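We use cookies to remember your settings and to count visits. By continuing to read you agree to this. Accept all | Manage choices

The hands that must be checked every morning

By Zihan Hao

At half past seven in the morning the workshop at Sornstead is quiet, and Araba Ackah is holding hands with a robot. She presses each black fingertip between her thumb and her own first finger, waits a moment, and goes to the next. She writes nothing down until she has finished one whole hand. Then she takes a pencil from behind the monitor and fills in one row of a paper form.

The robot is called Skalta. It has two arms, two hands with fingers, a head with cameras and a base which stays in front of the same table for most of its working life. The table is for practice. Skalta picks up ordinary household and craft things there, and puts them into a basket, and the people at Sornstead try to make it do this a little better than last month.

I came to write about the learning, as most visitors do. But I stayed four days, and most of what I saw was maintenance.

"The software people get the visitors," Ackah told me. "I get the screws."

She is the technician of the cell, and she has looked after it for two years. Before that she repaired knitting machines, and she says the work is more similar than I would think. In both cases there are many small parts moving close together, and a fault in one of them often shows itself in another place. A finger that closes late may have a bad tendon. It may also have a healthy tendon and a tired cable in the elbow.

The morning check has a fixed order. First comes the base, then the arms from the shoulder down, then the hands. The cameras in the head come last, and for this the arms are sent to a position which everybody calls "the waiter", with the left hand up and open. Deming Shao, who writes the control program, compares where the hand is in the camera picture with where the joints say it should be. If the two do not agree within 2 millimetres, the day starts with a calibration and the coffee waits.

Calibration takes longer than I expected. Skalta must move its hand to 115 positions over the table, one after another, and stop at each. It is slow and not beautiful to look at. Shao sits beside it with his hand near the red button and reads his mail. I asked if he could not leave the room. He said that he did this once, in his first winter, and that the robot had pushed a lamp to the floor with great accuracy.

When the check is good, the objects come out. They live on a shelf behind the cell, and every one has a number on a label underneath or in its box. There are 296 of them at present. Suqin Wei chooses what is used each day, and she has strong opinions. She does not like objects which are too easy. A wooden block, she says, teaches you only that your motors are switched on. She likes cloth, because it never has the same shape two times, and she likes things packed in thin plastic, because the camera gets confused by the shine and the fingers slide on the surface.
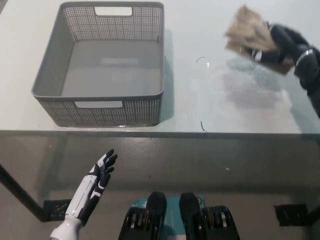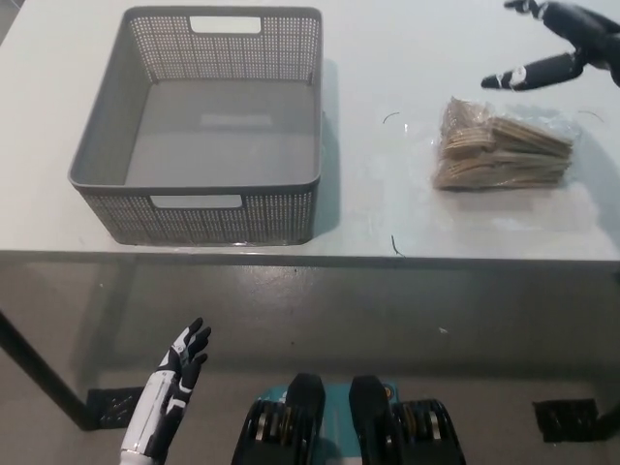
Skalta at its table with the grey basket: a beige cloth in the right hand (first picture), and a bag of flat wooden sticks on the table (second picture).

The basket also has its history. The first one had solid walls, and Wei wanted it replaced. With solid walls, she explained, the depth camera saw a nice clean box every time, and the program became lazy. The walls of the present basket are full of small square holes, and the measurements that come back from them are full of noise. Shao needed three weeks to make the program accept this basket as a basket. He still speaks about it with some pain.

It must also stand in more or less the same part of the table, but not exactly the same. Wei turns it a few degrees between series and does not tell Shao how much.

On my second day there was a real repair. During a series with soft objects the right index finger began to tremble when it was stretched out. It was a very small movement, and I would not have noticed it. Ackah noticed it from the other side of the room, while she was eating an apple. She stopped the cell, put the arm in its service position and took off the small cover at the last joint.

The spare parts for the hands come from a firm called Xia, and they come slowly, so Ackah repairs what she can. In this case the finger itself was fine. A connector further up, in the forearm, had become loose from the many turns of the wrist. She cleaned it, pushed it back and fixed the cable with a drop of soft glue, so that it can still bend. Then she made the finger point and curl for ten minutes while she watched it with her chin on her arms.

"If it is good now it means little," she said. "If it is good after lunch I will believe it."

It was good after lunch.

Duangjai Chaimongkol, who leads the group, would like to have a second cell, and she has asked the owner, Sikent, for the money. Her argument is about time. When Skalta stands still, four people have to find something else to do. With two machines one could work while the other is opened. The answer is expected in December. Ackah is in favour of the plan, but she has asked in writing for a second technician with it, and she showed me the letter so that I would mention it – I mention it gladly.

Not all the problems are solved. Cloth is still dropped too often, and the palm pads wear out on one side only, which no one can explain to me in a way that the others agree with. Shao believes that the grip starts from a wrong angle. Ackah believes that the pads are simply glued badly by the supplier. They have changed the supplier's glue on the left hand and kept it on the right, and they will compare after the next thousand grips.

On the last afternoon I was allowed to fill in the paper form myself. I pressed the fingertips one by one, as I had seen it done, and wrote "OK" in every field. Ackah read it, took the hand, pressed the small finger again and changed my last "OK" to "a bit soft, look tomorrow".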